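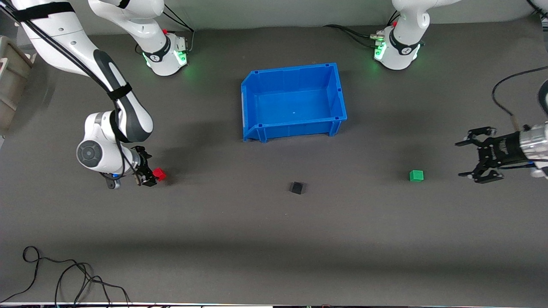
Thu 27 November

Cube sorting, both arms, one bin. Picking up from where Colin left the planner branch.

Main job today was the handover between the perception node and the task allocator. Since the October merge the allocator has been taking cube poses as they arrive and giving each one to whichever arm is nearer. Fine with one cube. With three on the table it sometimes changes its mind halfway through a reach, and the arm stops, backs off and starts again. Colin's logs show it happening most with a cube near the middle line, where a few millimetres of pose noise is enough to swap the nearer arm.

Changes made:
Once an arm has a goal it keeps it until the grasp is finished or has failed. The allocator can no longer take it back.
Pose filter window up from 6 to 30 samples for anything not being held. Held cubes drop out of the filter and follow the gripper frame.
Bin is now a shared resource with a lock. An arm has to hold the lock before it plans the drop, and gives it up once its wrist is clear of the bin volume.

The lock was Mebrat Seyoum's suggestion and I was against it at first, thinking it would make everything slow. It does cost time, but the second arm can still reach and grasp while it waits, so the loss is only at the drop. Left as it is.

Black cube is still the awkward one. Colour segmentation on the dark grey top gives a ragged mask and the yaw estimate jumps. Red and green are steady. I tried lowering the saturation threshold and got the shadows as well, which is worse – the planner was offered a shadow as a cube and accepted it. Put the threshold back. Depth edges look like the better route for black, but the depth image is poor at that height and I have not had time to look at why.

Planner settings, so I don't have to dig them out again: 4000 iterations maximum per query, shortcut smoothing on, collision padding on the bin walls only. With padding on the table too, the low approach was refused every time and the gripper never got down to a cube.

Run 3639 is the one to replay if anybody wants to see the old goal swapping. It was recorded before the changes, so check out the matching commit first or the allocator messages won't parse.

Also found that the log viewer shows left and right the wrong way round. Labels in the viewer are from the viewer's side, names in the code are from the robot's side. I have changed the viewer to match the code. Colin Tapley, your notes from before this use the old labels.

To do:
Timeout on the bin lock. If an arm faults while holding it, the other waits for ever.
Depth edge test on the black cube, lamp off and lamp on.
Ask Mebrat whether the grasp check should use finger width or motor current. Code does both and they disagree on slow closes.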